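August
Vija Kuusk, Gruvunura

Progress report to Sirton: cutlery handling, simulation stage

1. Status

The grasping controller (Odoi) completed 646 simulated trials this period. Work on the physical cell at Pilia is on hold until the fault in section 2 is closed.

2. Fault: false grasp reports

In 17 trials the controller reported a secure grasp while the fingers were not holding the item. In 13 of these the arm then began its lift at full speed. On the real cell this would count as an uncontrolled move near an operator, and we have logged it as a safety matter.

The cause is the closing check. It compares finger position with the expected handle width and ignores contact force. Spoon handles change width along their length, so a finger stopped short of the handle can still pass the check. The error went unnoticed in earlier runs, which used straight bars only.

The test layout has a large spoon and a smaller fork on a marble surface, with the fork lying the opposite way round. The fingers stand either side of the spoon handle, and a gap to the right fingertip remains. The check must not pass in this position.

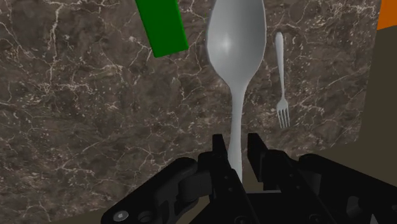
3. Corrective action

Contact force on both fingers is now required before any lift. Lift speed is limited until the grasp is confirmed a second time. Version 16 contains both changes and is under test. The full trial set will be repeated before we ask for the hold to be removed.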